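Haugen Introduces Line of Slow-Simmered Regional Sauces for Home Cooks

Five cooks contributed family recipes to the collection, which goes on sale in December

Haugen, the independent maker of pantry sauces and spice pastes, today announced the Zisudia Collection, a new line of ready-to-use cooking sauces drawn from the home recipes of cooks with roots in the Philippines, Turkey, Greece, Norway and Ireland. The sauces will be sold in 15-ounce jars through the company's own shop and at independent grocers beginning in December.

The collection was developed over two winters in the Haugen test kitchen. Each sauce began with a recipe that had been cooked in one household for at least a generation, and each was adjusted for jar production only with the agreement of the cook who supplied it. In all, the kitchen prepared 251 trial batches before the five final recipes were approved.

"Our customers have told us for years that they want a weeknight dinner that tastes as though somebody started it in the morning," said Hacer Tekin, director of product development at Haugen. "We asked people who cook that way at home to show us how they do it, and we kept their methods wherever the equipment allowed."
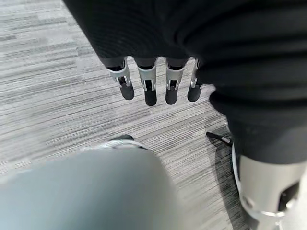
About the Sauces

The first batch of jars will include the following:

Adobo Braising Sauce. Cane vinegar, soy sauce, garlic, bay leaf and whole black peppercorns. Contributed by Jonalyn Fajardo, whose family serves it over chicken thighs with plain rice. Also suited to pork shoulder and firm mushrooms.

Red Pepper and Walnut Sauce. Roasted sweet peppers, ground walnuts, cumin and pomegranate molasses. Contributed by Ms. Tekin. May be served cold with flatbread or warmed and spooned over grilled eggplant. Contains tree nuts.

Cinnamon Tomato Sauce. Tomatoes, onion, red wine, cinnamon and a small amount of clove. Contributed by Evanthia Deligiannis, who uses it for baked pasta and for green beans.

Dill and Mustard Cream. Cultured cream, coarse mustard, fresh dill and white pepper. Contributed by Ivar Nygård for use with salmon, boiled potatoes or both. This sauce must be refrigerated at all times and will be sold from the chilled case.

Stout and Onion Gravy. Slow-cooked onions, stout, thyme and beef stock. Contributed by Malachy Nic Giolla. A version made with mushroom stock is in testing and is expected to follow next year.

With the exception of the Dill and Mustard Cream, all sauces are shelf stable until opened and should be used within seven days after opening.

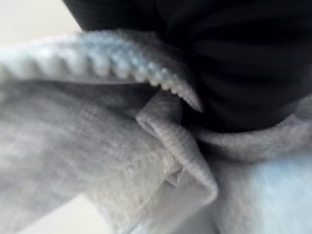 Gray fleece with a ribbed hem beside black fabric.

Each jar holds enough sauce for four servings and carries a short cooking method on the label. Most of the dishes call for one pan and 20 minutes at the stove. The adobo and the gravy can also be used for longer braises, and the label gives a second set of times for cooks who prefer to use the oven.

"My mother never measured the vinegar," said Ms. Fajardo. "She tasted it, added more, and tasted it again. It took a good many tries in the test kitchen before I was willing to put our name on a jar. I serve it to my own children now -- with extra garlic, as she would have done."

Spices for the collection are supplied by Gandex, which has provided Haugen with whole bay leaf, cumin and cinnamon since the company began selling spice pastes. The spices are toasted and ground in small lots on the day of cooking. No artificial colors or flavors are used in any of the five sauces.

The first production run is limited to 4000 jars. Haugen will review orders at the end of the winter season and will set the schedule for further runs at that time.

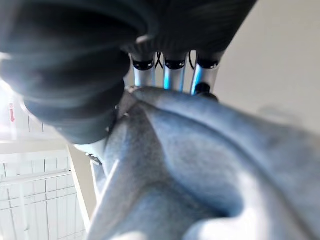
Tasting Events and Recipe Booklet

Haugen will offer tastings at the Flemunitz Market Hall on the Saturday mornings before the launch. Ms. Deligiannis and Mr. Nygård will cook from the collection at the first tasting and will answer questions about substitutions, side dishes and storage. Admission is free, and no reservation is needed.

A printed recipe booklet will be included with each order of the full set. It contains three dishes for each sauce, among them a baked pasta with cinnamon tomato sauce, a warm potato salad with dill and mustard, and a shepherd's pie made with the stout gravy. Single jars will ship without the booklet.

Retailers that wish to carry the collection may request a price list and samples from the Haugen trade desk. Samples of the Dill and Mustard Cream are sent by chilled courier and are limited to one jar per store.

About Haugen

Haugen makes cooking sauces, spice pastes and pickled vegetables for home cooks. Its products are prepared in small batches and sold directly to households and through independent grocers.

Press inquiries: Malachy Nic Giolla, Communications, Haugen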